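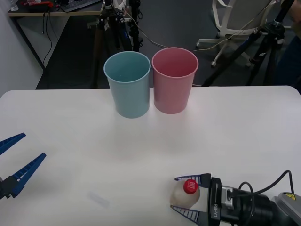 The bench at Trellby, with the bottle held in the right gripper and the two cups waiting at the back.

The fault report from September is 4 lines long. It says the right arm "released early," that liquid reached the table and the floor, that the run was stopped by hand, and that the unit was back in service the same afternoon. If you wanted to know what went wrong with the pouring robot at Trellby, that was all the company had put on paper.

I asked to see the log that went with it. It took a while to arrive, and when it did it told a longer story.

Trellby sells what it calls bench assistance to small labs and clinics. The idea is that a machine with two arms can open a bottle, pour a measured amount into a cup, close the bottle and put it back, over and over, while the person who used to do it gets on with something else. The arms come from elsewhere. The software that decides when to squeeze and when to let go is Trellby's own, and it goes by the name Ruva.

Ruva's record is the thing Trellby likes to talk about. The sales deck claims 3000 pours without a dropped container. Narayanan Naidu, who ran the test bench until last fall, has no quarrel with the number itself. He has a quarrel with what was in the bottles.

"Mostly nothing," he told me. "You test with an empty bottle so you don't spend your day mopping. Everybody does that. But then you can't turn around and say you've poured 3000 times."

The September run was one of the first with a full bottle and a wet cap. The gripper closed on the bottle's side and the grip signal came back good. The arm lifted. Partway to the cup, the signal dropped below the level Ruva reads as "holding something," and the software drew the conclusion it had been built to draw – that the bottle had already been set down. So it opened its fingers to go and get the next one.

A person carrying a slippery bottle squeezes harder. Ruva let go, on purpose, because its own bookkeeping said the job was done. The log shows this happening 3 times over 2 days before the spill that got written up. The earlier drops happened low over the table, the bottle stayed upright, and the runs were scored as successes.

Shirley Wong, head of product at Trellby, doesn't like the word "failure" for this. She prefers "early state transition." She says the threshold has since been changed and that the arm now checks its height before it opens. When I asked whether a bottle of something nastier than water had ever been used with the old version at a customer site, she said customers were told to use approved liquids only. I asked for the list of approved liquids. She said it was being revised.

One of those customers is Sandhu, a testing lab that leased a unit last year and has since sent it back. Lurdes Amaral, the safety lead there, had read the 4 lines too.

"It says 'released early' like the thing was in a hurry," she said. "I wanted to know what stops it. There's a red button, fine. The button is no help if the bottle's already in the air."

Her complaint goes past one bad threshold. The machine carries a warning label, and the staff at Sandhu were trained to keep their hands out from between the fingers. That covers pinching. There was nothing in the training on what to do when the arm drops its load, and so the first person at the bench did what anyone would and reached in to catch it. She wasn't hurt. The arm was still moving.

Trellby disputes part of this. Wong says the Sandhu unit was running a workflow the customer had edited. Amaral says the edit changed the order of the cups.

Normand Chan, who consults on machine safety and has no contract with either side, went through the log at my request. He was less bothered by the drop than by the scoring. A gripper will lose hold of things, he said, and anyone who has handled a wet bottle knows why. "But you had a system that dropped what it was holding and marked itself correct. I'd want to know what else it marked correct."

That question has no answer so far. Trellby says it has begun rescoring its older runs from video, a project known inside the company as Rukura, and that results will be shared with customers first. There is no promised date. As of February 2025, the sales deck still said 3000.

Naidu isn't holding his breath. He did pass on one piece of advice for anyone thinking of leasing a pouring robot – ask for the demo with the bottle full, and bring your own bottle.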